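Sala workshop puts its hand-held gripper plans out for anyone to build

Sep 18, 2023. Well, we did it! Gostis, the little hand-held gripper we've been putting together at the Sala shared workshop, is ready for other people to build, and as of today the plans are free to download.

I started on this thing at my kitchen counter with a dead printer for parts and no real idea what I was doing. The first jaw snapped. The second one held a tennis ball (barely), and that was enough for me to haul the whole mess over to Sala, where the tools are better and people will tell you when your screws are too long.

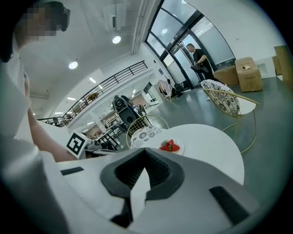
Soft stuff was always the goal. Anybody can clamp a block of wood, but I wanted a grip you could trust around food, and that took us most of August. We logged 500 practice grabs that month and 488 of them went into the set we're sharing with the plans. The other 12 were me sneezing, mostly.

Veltivent, the parts shop down the street, is packing 100 starter kits with the printed pieces, pads and screws. Bring your own glue. You'll want 3 free evenings, a small screwdriver and a computer to sort your recordings on – mine is an old Asus laptop with a missing key, and it copes fine.

Kits can be picked up at the Sala front desk, and the plans are on the workshop's download page. Press questions can go to the same desk, marked "Gostis."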